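From: Noémie Sabatier
To: Palholm neighbors list
Subject: Re: Sad news about Gheorghița Chiriac

Torunn Løken wrote:
> Gheorghița passed on in her sleep last night. She ran the
> bakery on Sindell Street for 46 years. Does anyone know if the
> family wants flowers? And will the shop stay open?

Hi Torunn, and everyone,

Oh, I'm so sorry to read this. I bought my first loaf in this town from her, and she made me take it back and swap it for a darker one (she was right!). My kids still call any poppy seed roll "a Gheorghița."

I talked to her niece Catinca Rusu this morning. No flowers, please, but they'd love old photos of the shop, the older the better.

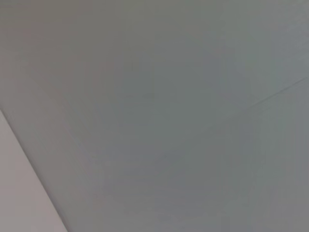

The visitation is from 2 to 6 at the church hall, and there'll be coffee. Kimie Katayama is baking the walnut bread from the old recipe, roughly 50 loaves of it, so bring a bag if you'd like to take one home. She could use another oven if you live close by!

As for the shop, Catinca says it's closed through July and they'll decide after that. I'm keeping my fingers crossed.

Hugs to all,
Noémie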